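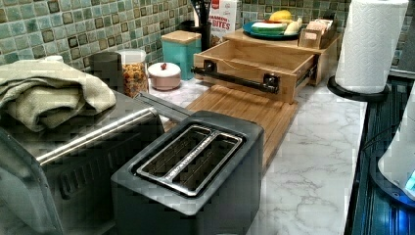 The question of how long household bread stays acceptable has mostly been studied from the side of the bakery, and much less from the side of the person who eats it. In our survey the respondents kept their loaf in very different ways, but most of them judged it by the same two signs, the smell and the firmness of the cut face. A loaf that had become too firm was in most homes not thrown away. It was toasted, in a small appliance with two long slots such as the one in Figure 1, and eaten at breakfast. For this reason we separate "stale" from "wasted" in all tables.

**3.2 Storage and the decision to discard**

The 105 households were recruited in two towns, Peixoto and Stovel. Five of them left before the second week, so the analysis is based on 100 diaries. Each household wrote down the date of purchase, the place of storage and the fate of every loaf, and this gave 1024 entries. Entries without a date of purchase were kept for the description of storage, but were left out when we calculated the age of the loaf.

Paper bags were more common in Stovel, where the bread is usually bought unsliced. In Peixoto the sliced loaf in its plastic wrapper was the normal case, and mould was given there as the main cause of discarding. Firmness was seldom given as a cause in either town - even when the loaf was described as hard.

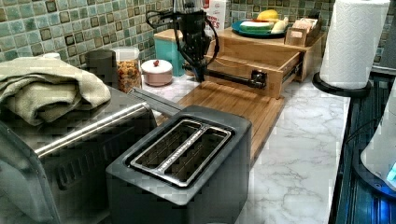 **Rochelle Tuhiwai**
Corresponding author, household survey and diary coding

**Figure 1.** Two-slot toaster on a kitchen worktop with a mosaic tile backsplash.

The diaries also show that the end slices have their own history. In 35 households they were put aside from the first day and used for crumbs or for soup, and were never counted by the family as part of the loaf. We had not foreseen this in the coding scheme, and the category "ends" was added in August, after the first reading. The earlier entries were then coded again by the same person.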